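Nos han puesto un brazo robot en preparación de pedidos y no sé en qué queda mi puesto

Llevo seis años en la sección de preparación de Erbridge. Desde enero tenemos un brazo para sacar piezas sueltas de las cubetas, lo que antes hacíamos a mano entre dos por turno.
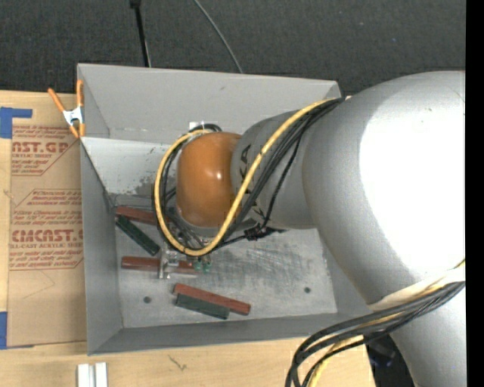

El brazo sobre la cubeta, con los bloques rojos y verdes.

Ahora me piden que lo vigile, que rellene cubetas y que apunte los fallos. La empresa lo llama «operador de célula», pero en la nómina sigo como mozo. ¿A alguien le han cambiado la categoría por esto? ¿Y el ritmo? Antes hacíamos 1.000 piezas por turno entre los dos y ahora quieren 2.693 con una sola persona.

Publicado por preparacion_tarde

fandent_mant
En Karam pasamos por lo mismo. Lo primero, pide por escrito la descripción del puesto nuevo. A nosotros nos la dieron tarde y faltaban cosas que ya hacíamos, como soltar piezas atascadas y reiniciar el programa. Con esa hoja y un registro de lo que hacías cada día fuimos al comité y al final nos subieron un nivel, aunque tardó meses y no a todos. Mira tu convenio, porque las categorías cambian mucho de uno a otro.
Sobre el ritmo: apunta las paradas con hora y motivo. En un mes anotamos 157, casi todas por piezas pegadas entre sí o contra la pared de la cubeta. Con eso delante bajaron el objetivo.
Y no metas la mano con el brazo en marcha aunque te metan prisa – si no te han dado formación de seguridad, reclámala antes que la categoría.

lenduslow77
A mí me pasaron a embalaje y listo. Menos dolor de muñeca, eso sí, pero el turno se hace largo porque ya no hay compañero con quien hablar. De dinero, igual que antes.

turnodenoche
Depende de la empresa. Pregunta en el sindicato.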